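Front-loading washing machine

A front-loading washing machine (or front loader, as I'll call it from now on, because life is short) is a washer whose drum lies on its side and turns around a horizontal axis. You put the clothes in through a door at the front. I've been keeping up this page of the Dirum household wiki for years and I still get excited about drums, so bear with me!

How it washes

The drum lifts the clothes and drops them back into a small pool of water, over and over. That tumbling does most of the cleaning, and gravity does half the work for free. A top loader with an agitator has to keep its clothes covered, so it usually drinks a lot more water. The holes in the drum let water pass in and out, and during the spin they're how it all escapes to the outer tub and the pump.
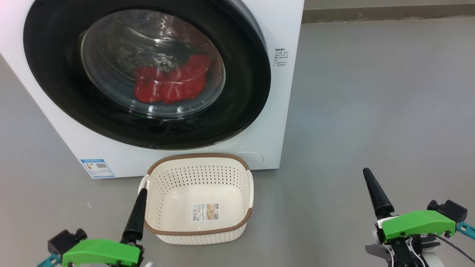

Front loader with a red garment in the drum.

The door

My favorite part. The glass bulges inward for a good reason: it pushes the laundry back into the drum and keeps it off the rubber seal. The seal itself (people also call it the gasket or the boot) needs a wipe now and then, especially in the folds at the bottom, where lint and coins and hair ties love to gather. I leave my door ajar between loads, and the musty smell I used to complain about is gone.

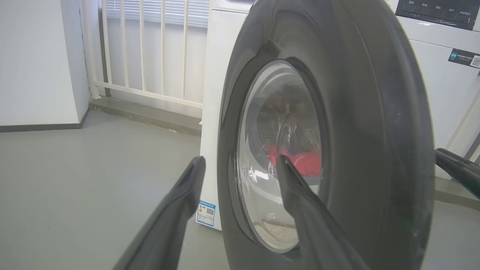 Glass door, swung open, and the steel drum.

Filter and spin

Most front loaders have a pump filter behind a little cover low on the front. Put a towel down first, trust me. Spin speeds vary a lot from model to model, and a faster spin means less time on the line but more creases, so I go slow for shirts.

Colors

New red things bleed. Wash them alone the first 2 times, in cold water (20 degrees Celsius is plenty), and keep your white towels far away.

See also: Detergent drawer; Drum bearings; Top loader

Last edited by Vusumuzi Shezi, Friday, August 24, 2018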